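Capítulo 5
Montaje de una celda de dos brazos en un taller compartido

5.1 Alcance del capítulo

En los capítulos anteriores se trató el brazo aislado: cinemática, elección de actuadores y sujeción a un banco rígido. El presente capítulo aborda la instalación de dos brazos sobre una misma base, con una zona de trabajo común, en un local que no se dedica en exclusiva a ese uso. El caso de referencia es la celda Cadero, construida en el taller Seltbridge sobre un banco de 23 kg. Los planos de corte figuran en el apéndice.

Se supone que el lector dispone de taladro de columna, sierra de ingletes con disco para aluminio y un juego de llaves Allen. No se requiere soldadura.

5.2 Bastidor y superficie

El bastidor se resuelve con perfil de aluminio ranurado. Las uniones se aprietan en dos pasadas: la primera deja juego suficiente para escuadrar, la segunda fija. Una diferencia de 3 mm entre diagonales es admisible en el plano del tablero; por encima de ese valor, el carril de montaje queda forzado y las bases de los brazos no asientan.

Las paredes laterales y la trasera se hacen de panel claro y liso. Contienen las piezas que caen y dan un fondo uniforme. Para el tablero conviene un tono oscuro, que contraste con la mayor parte de los objetos que se van a manipular.

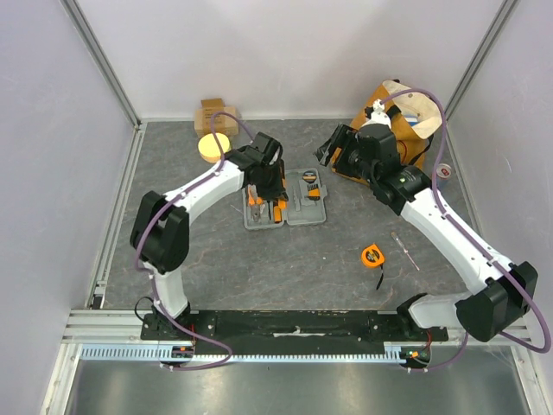 H. Forsberg

Los dos brazos se anclan a un carril negro en el borde delantero, uno en cada extremo. La canaleta ranurada discurre por debajo, paralela al carril, y recibe el cableado de ambas bases. Con esta disposición las pinzas alcanzan el centro del tablero desde lados opuestos, y el fondo queda libre para cajas y bolsas. El estuche de herramientas abierto en el centro, con los alicates de mango naranja en la mitad izquierda, sirve de carga de prueba en los ejercicios del apartado 5.5: obliga a la pinza a entrar en un espacio limitado por otras piezas.

5.3 Conducción de mangueras

La manguera que llega a la muñeca es el elemento que más averías causa en montajes de aficionado. Debe acompañar al antebrazo, rodear el codo con holgura y volver a la base sin tensión en ninguna postura. El arco sobre la pinza ha de ser amplio. Si se acorta, el radio de curvatura cae por debajo del mínimo al girar la muñeca y la funda se pliega siempre por el mismo punto.

Procedimiento:

Llevar el brazo a su extensión máxima y medir el recorrido por el exterior del codo.
Añadir la longitud del arco de la muñeca.
Fijar primero el extremo de la muñeca y después el de la base.
Recorrer a mano todo el rango de cada articulación, con la alimentación cortada, antes de apretar las bridas.

Se recomienda una funda de color vivo. En la celda de referencia es morada y se distingue bien tanto del tablero gris oscuro como de los tramos blancos del brazo.

5.4 Electrónica junto a las bases

Cada brazo lleva su propio módulo, colocado cerca de la base correspondiente. La separación simplifica el diagnóstico: un fallo de comunicación en el lado derecho se localiza sin desconectar el izquierdo. En la versión inicial de la celda se empleó una sola placa Hodo para ambos lados, y hubo que sustituirla en enero por ruido en la línea de datos.

Los conductores de alimentación se dejan accesibles hasta completar las pruebas de carga. El fusible de cada rama es de 5 A. La parada de emergencia corta las dos ramas a la vez y se cablea antes que cualquier otro elemento.

5.5 Ejercicios previos

Antes de pasar al control coordinado, el lector deberá verificar la repetibilidad de cada brazo por separado, con el otro recogido y sin tensión. La tabla de registro se encuentra al final del capítulo.

Contacto | © Seltbridge, material docente | Volver arriba

Comentarios

perfil_40: En 5.2, ¿los 3 mm de diagonal se miden antes o después de montar las paredes? Con los paneles puestos a mí me cambia bastante.

tallerista: Antes. Con paneles, el bastidor se cierra un poco y la medida engaña.

marga_cnc, 12/11/18: Falta la referencia de la canaleta en la lista de materiales. Por lo demás, la parte de las mangueras me ahorró una funda.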